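Keep the Old Computer

My desk computer is old enough that I've stopped telling people how old. I write on it, I pay bills on it, I watch far too many videos about sourdough on it, and every few months somebody leans over my shoulder and says, "You know you can get a new one for next to nothing now, right?"

I do know that. I've looked. I've had one sitting in my online cart more than once, and each time I closed the tab and went and made a sandwich. So I want to make a case, on March 1, 2018, for hanging on to the thing you've got. I'm not a technician and I don't sell parts. I'm just a person who hates shopping and has opinions!

Let me start with my aunt, Riet Meijer, because she started it. Riet kept a bookkeeping business going out of her spare bedroom for most of my childhood, and she never bought a new machine until the old one refused to turn on. Even then she'd call somebody. She had this idea that a tool you know is worth more than a tool that's better. Her adding machine had a sticky seven and she hit it a little harder than the other keys, and when she finally got one that worked right she pounded on the seven for a year anyway.

I thought that was silly when I was 12. Now I have a laptop from work, a very nice thin Zimov thing that somebody in purchasing picked out, and it takes me twice as long to do anything on it because every menu is someplace clever. My old tower at home looks like a filing cabinet and sounds like a hair dryer, and I can find anything on it with my eyes half shut. 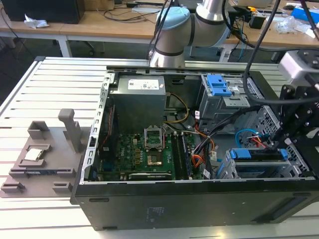 Now, the usual argument for replacing stuff is speed. Everything will be so much faster. And sure, it will, for a while. But I'd like somebody to tell me what I'm supposed to be doing with all that speed. I type at the same rate I typed in college. My emails aren't any better for having opened sooner. The slow part of my day has never been the computer - it's me, staring at the wall, trying to work out how to tell my brother-in-law that we aren't coming for Easter.

There are people who do need the speed, obviously. If you edit movies for a living, go buy the fast one with my blessing. I'm talking to the rest of us, the spreadsheet and recipe crowd, who keep getting sold race cars to drive to the mailbox.

And the price is never the price. Last March my neighbor Lies Van Rooij replaced her perfectly decent desktop, and I got to watch the whole thing unfold over the fence. The computer itself was on sale. Then the printer wouldn't talk to it, so she needed a printer. Then the monitor had the wrong kind of plug. Then her accounting program wanted to be bought all over again, as a subscription this time, and the old files wouldn't open until she'd paid for that too. She keeps receipts (she's that kind of person, I love her for it) and when she added them up it came to $1,874. For a computer that was on sale!

What was wrong with the old one? A fan. She found that out when she gave it to her nephew and he fixed it for $20.

I told this story at dinner once and a friend's husband got pretty worked up. He said I was romanticizing junk. He said old machines eat electricity and catch viruses and that someday mine would die and take all my photos with it. He has a point about the photos, so I'll say it loud for anyone who skims: back up your photos. Do it tonight. An old computer is no excuse for being dumb, and if yours can't get security updates anymore, then please keep it off the internet or put something on it that does get them. I'm stubborn but I'm not reckless.

The rest of his speech I didn't buy, though. A new computer can die too. My work laptop has been back to the shop twice, and the second time they didn't even try to fix it, they just sent me a different one. I asked what happened to the first one and the man on the phone clearly had never been asked that before. He said, "It gets processed." I've thought about that phrase a lot. 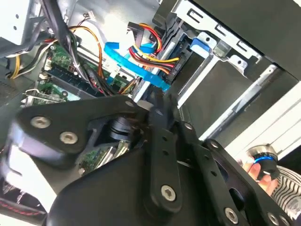

I don't like throwing away things I can't see being thrown away. When I take a broken chair to the dump I know where it went, I heard it land. With electronics we hand them to somebody at a counter and feel clean about it. I'm sure plenty of recyclers do careful work, and I'm glad they're there. I'd still like to send them as little as possible.

And I'll admit there's some plain old cheapness in this. I grew up in a house where bread bags got washed. My mother had a Hermans stand mixer that she'd been given as a wedding present, and when the cord frayed she got a new cord put on it, and when the bowl cracked she used a soup pot. It never crossed her mind that the mixer was "done." I have it now, soup pot included, and it makes a better pie crust than anything my sister has bought. My sister has bought a lot of mixers.

We talk about appliances as though they expire, like milk. "It's five years old," people say about a computer, in the voice you'd use for a very sick dog. Five! I have socks older than that. A thing is finished when it stops doing the job and can't be made to do it again, and the calendar has very little to say on the subject.

What gets me is how quickly we've been trained out of even looking. When my tower started shutting itself off last winter, my first thought was, well, that's it then. I'd priced a Tredent in my head before I'd gotten up from the chair. It took me two days to do what Aunt Riet would have done in two minutes, which was call somebody. There's a little repair place in Gruston, squeezed in beside the dry cleaner, and the woman there asked me one question: when did you last blow the dust out?

Reader, I had never blown the dust out. I didn't know there was an out to blow it from. She opened it up right on the counter and what was in there looked like something you'd pull from under a couch. She cleaned it, charged me less than a pizza, and told me to come back once a year. I walked out of there feeling like I'd gotten away with something.

I'd been scared of the inside of that box for as long as I'd owned it. I figured it was sealed up and holy in there, some smooth glowing thing that only engineers could look at.

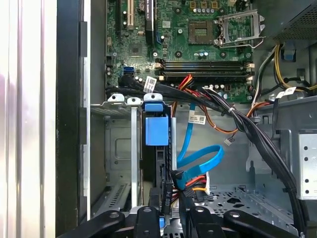 Fear is a big part of how we end up buying so much, I think, and it's mostly a fear of looking foolish. We don't want to be the person asking what a part is called. So we pay several hundred dollars to skip the conversation. But take the side off a desktop and it's surprisingly ordinary in there: a green board, a bunch of cables in a tangle, some long slots for plugging things into, and a round silver battery like the ones you'd find in a bathroom scale. I own a bathroom scale! I've changed that battery! You don't have to know what every last piece does to feel a little less bullied by it, and once you're less bullied you start asking better questions at the counter, and you're a lot harder to sell to.

I've gotten a bit preachy with this at home, I'm told. My kids want new everything, like kids do, and I've tried to have a rule. If something quits, we spend one evening on it before we're allowed to talk about replacing it. One evening, with snacks. We look up what's wrong, we ask around, we try the dumb stuff first. Sometimes we fail and it goes in the bin and we had popcorn. My daughter got her desk lamp working again with a new plug from the hardware store and she was so proud she showed it to the mail carrier.

It doesn't always work out. I spent $200 on a repair for a vacuum cleaner that then lived exactly one more spring, and my husband still brings it up when he wants to win an argument about something else entirely. So yes, you can take this too far. My limit these days is that if fixing it costs more than half of a new one, I go for a walk first and then decide. I usually decide to fix it anyway, but the walk is nice.

What I'd love is for the companies to meet us partway. Give me screws I can turn with a screwdriver I own. Sell me the part. Tell me on the outside of the box how long you plan to keep sending updates, the way they have to put the calories on a muffin. I'd pay extra for that, and I've already confessed to being cheap, so you know I mean it.

Until then I'm staying put. The filing cabinet is humming away under my desk as I type this, warming my left foot, which is a feature no one has ever managed to sell me on a new one. It takes a while to start in the morning. I put the coffee on, I let the cat out, I come back and it's asking for my password. The woman in Gruston has me down for another cleaning next month, and I've promised Lies I'll take hers along too, now that the new one has started making a noise.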